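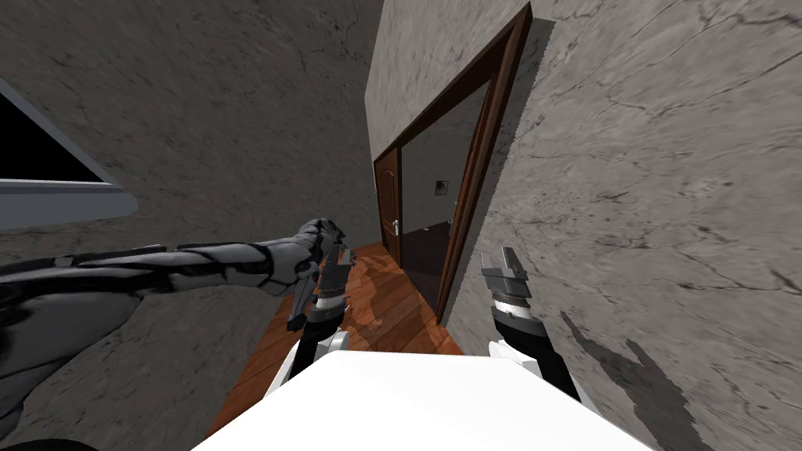
Titurska wrote:

> Thanks for the notes on the open day. Our people mostly want to know two things before we sign up for the July one. Is the demo all in simulation, or do they run anything on real hardware? And do visitors get to drive, or just watch?
>
> Also, is the corridor and door part worth waiting for? We would be coming by bus and have to leave early.

All simulation on the visitor side. The hardware lab at Jollora was closed that day and we only saw it through the glass. Visitors do get to drive, one at a time, and the line moved slowly.

I would wait for the corridor. It is a narrow hall with a plank floor and gray walls, and you see it from the robot's side, with both grippers out in front. The view can sit at a steep tilt, and a few in our group had to look away for a bit. Getting lined up with a doorway took me most of my turn.

Rest of my notes, for those who asked.

## What was shown

1. A short talk on how the simulator, Aoun, handles contact. Slides are promised but not posted yet. The speaker said the walls and floors are swapped between runs, so don't get attached to one layout.
2. Free driving, 3 minutes each. You hold two hand controllers, one per arm. Mine drifted to the left and had to be reset.
3. Arm positioning near a wall with a light switch on it. Staff talked us through keeping the two arms clear of each other. I had trouble judging depth – the shadows on the floor helped more than I expected.
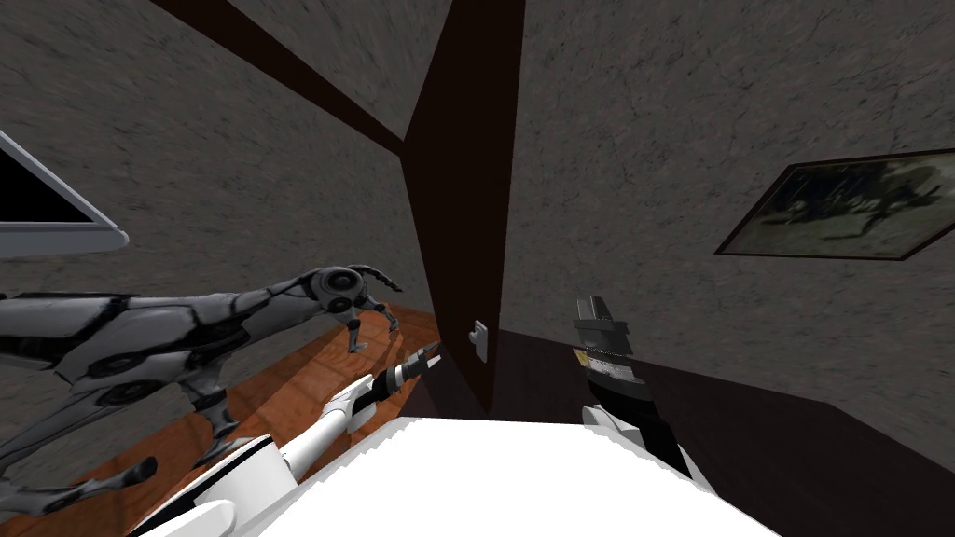 4. Questions, 45 minutes. Most were about licensing. The answer was that Aoun is free for schools and the Drarna add-on is not.

## Practical stuff

- Parking is behind the building. The front lot is for staff.
- Sign up by email. The web form lost two of our names.
- Doors open at 9 and the first driving slots go fast. If you have to leave early, ask for one when you check in.
- The room is warm. Bring water.

I can forward the handout to anyone who wants it – it is a large file, so I won't attach it to the list.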